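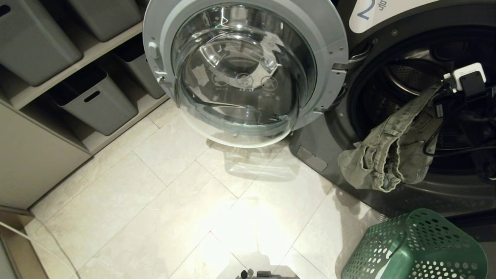
From: Skarphéðinn Steinarsdóttir
To: laundry-handling list
Date: December 26, 2020
Subject: Re: Jikon gripper kit, trial notes so far

Modupe Ezeani wrote:

> We have a quote from Sustix for the Jikon kit (one arm, one gripper, head
> camera, the Frimpong software licence) and are asked to say yes or no
> before the end of March. The sheet says it will "load, unload and sort at
> any standard front loader". Before I take that to Simone I would like to
> hear from anyone who has had it at a real machine and not on the supplier's
> bench. In particular:
>
> - does it need the machines altered in any way
> - what does it do with an item that should not be in the drum
> - is the support contract worth having
>
> The contract is priced at 539 a month, which is more than I had put down
> for it.

Modupe,

We have had the kit on loan for 12 weeks, so I can answer most of this. Elikem Alhassan did the setting up and will correct me where I have it wrong.

Machines. No alteration needed on ours. The arm wants a clear stretch of floor in front of the door, enough for the door to swing fully open with the base still standing off from it. The Jikon manual gives a figure for this which we found too small. A door with a deep glass bowl takes up a good deal more room than a flat one, and the planner treats the door as a flat disc unless you enter the depth by hand. The field is under "appliance, advanced". Fill it in before the first run.

Glass. The depth camera does badly on clear door bowls and on polished floor tiles under a bright ceiling light. It reads through the first and gets false points from the second. Version 5 of the Frimpong software lets you mask both regions. Earlier versions do not, and you should make Sustix put the version number in the quote.

Stacked units.

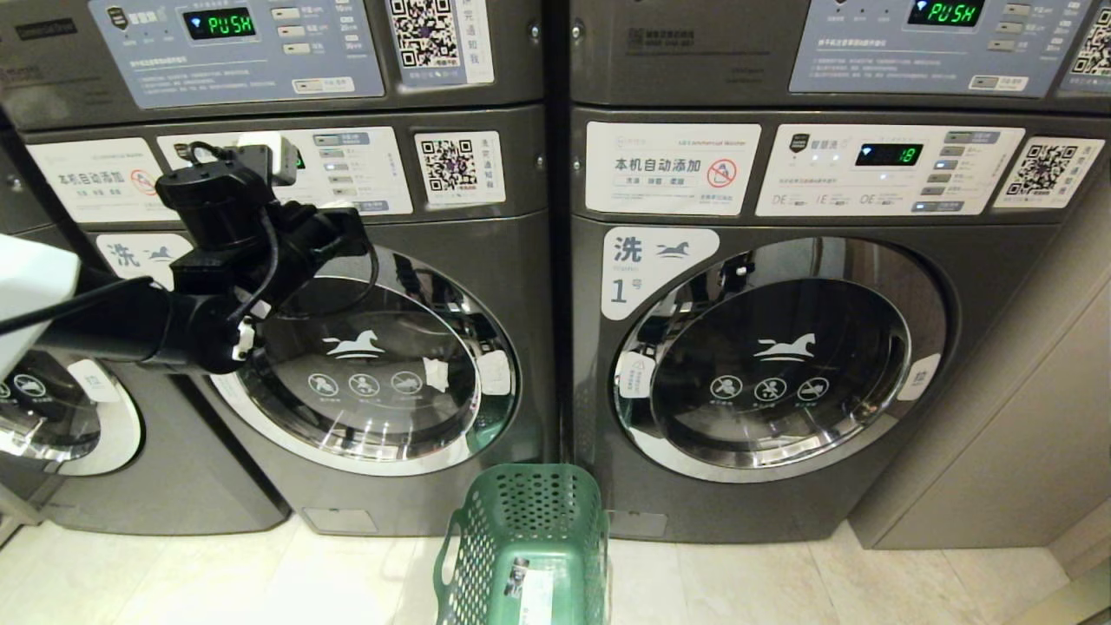

The planner keeps one map per machine, so identical fronts side by side have to be taught separately. Copying a map across and shifting it sideways is offered in the menu. We tried it and went back to teaching each one, as small differences in how the stacks stand were enough to put the fingers on the door rim. Teaching takes Elikem 57 minutes per machine, less if the basket position is left alone.

Readouts are not used for anything. The kit will not read a display or tell from it whether a cycle has ended. You either wire in a signal or have a person start the unload. Dede Sarpong asked Sustix about reading the digits through the head camera and was told it is "planned". I would not count on it.

Baskets. Perforated plastic with cut-out handles is fine. The gripper can hook a handle, but the rim is the better target when the basket is empty. Keep the basket to one side of the door and not directly under it.

Foreign items. This is the weak part. The classifier has a class for "garment" and a class for "other", and the second is only reached when the thing is lying clear of the cloth. A cable tangled with a pair of jeans is taken as part of the jeans. The arm then pulls on the whole lot, and the force limit as shipped is set too high for that. Lower it, and accept that heavy denim will sometimes be dropped on the lip of the drum and need a second grasp. Hard items such as a power adapter are a risk to the door glass as well as to themselves. If your users leave things in pockets, plan for a person to check the load.

Cable dressing on the arm. The gripper lead is wrapped outside the housing. Check that it has slack with the wrist turned fully both ways. There is a cover on the Hellotus parts list which ought to fit, but I have not had one in my hands.

Support contract. We have opened five tickets. Three were answered the same day, one was answered with a link to the manual, and one (the planner forgetting the door depth after a restart) is still open. At the price you were quoted I would ask for the monthly rate without site visits. We have not needed a visit.

On the sheet's wording: "load" and "unload" are fair for ordinary mixed clothing. "Sort" is two classes, as above. "Any standard front loader" should read "any front loader you have taught it".

I can send the appliance settings file if you tell me which machines you have. Simone Damasceno already has our force limits from an earlier thread; the values there are still the ones in use.

Skarphéðinn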